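Gerardo Cattaneo on running a small lake town's summer season

Saturday, May 29, 2021

The visitor office in Halport opens at nine, but Gerardo Cattaneo is usually behind the counter before eight. He has managed the office for 14 years, and this is the weekend when the town changes over from its quiet season to its busy one. The ferry goes to its summer timetable, the beach at Irkholm gets its lifeguards, and the parking lot by the boat launch starts charging.

"People call and ask me what there is to do," Cattaneo said. "I ask them how long they're staying and whether they have kids. Those two questions settle most of it."

For a family with a single day, he sends them to Irkholm first. The island is a short ferry ride from the town dock, and the beach on its south side is shallow for a long way out. He tells parents to take the early boat. By noon the picnic tables are taken, and the snack stand there sells drinks and ice cream but no real lunch.

"Bring sandwiches," he said. "I say it on the phone, it's on the sign at the dock, and still every afternoon there's a hungry family on the two o'clock boat."

Visitors with more time should see Stirkari, the ridge on the north side of the lake. The trail to the lookout is 5 miles there and back, with a steep part near the top. Cattaneo walks it every May to check the signs and make a list for the town crew. This spring the list was short. One post near the creek had fallen over and the map at the trailhead had faded.

He doesn't recommend the full trail for small children. A side path leaves the main one at the footbridge and follows the creek to a waterfall, and most six-year-olds can manage that.

"The lookout is nice, but the waterfall is what the kids talk about when they come back in here," he said.

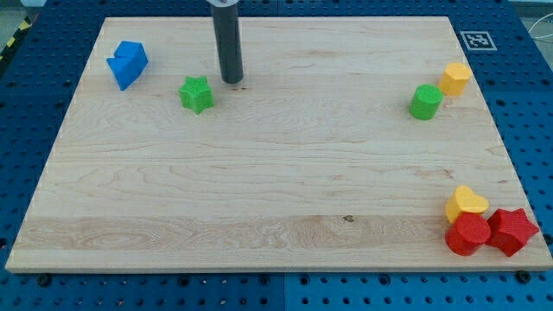
Cattaneo grew up three towns over and came to Halport for a summer job renting canoes. He stayed on through the fall, worked in the kitchen of a motel that has since closed, and took the office job when it was posted. At the time the office was one room and a rack of brochures. It now handles ferry tickets, campground bookings and day passes for the boat launch.

The campground is the part that takes up most of his mornings. It has 20 sites on the water, and those are reserved for nearly every weekend of the summer. The sites back in the trees are easier to get, and he thinks they are the better choice in hot weather.

"You get shade and you're closer to the showers," he said. "But everybody wants to look at the lake from their tent. I understand that."

His advice for anyone without a booking is to come on a weekday. Cancellations go back on the list each morning, and the office will hold a site until noon for a person who calls ahead.

Asked where he eats, Cattaneo named Pace, a diner on the street behind the marina. It serves breakfast until two in the afternoon and has a fish sandwich he orders without looking at the menu. It takes cash only. The nearest bank machine is at the gas station on the way into town, and he suggests stopping there before parking.

Parking was the one subject he wanted to come back to. The lot at the boat launch is meant for trucks with trailers, and cars left there without a pass are ticketed. The free lot is behind the library, a ten-minute walk from the dock.

"I don't write the tickets, but I'm the one they bring them to," he said. "Park at the library. It's downhill all the way to the boat."

The phone rang twice while he was talking. The first caller wanted to know whether dogs are allowed on the ferry. They are, on a leash, on the lower deck. The second asked about the water temperature.

"Cold," Cattaneo told her. "Give it two weeks."

The visitor office is open daily through the summer from nine to five. Ferry tickets can be bought at the counter or at the dock.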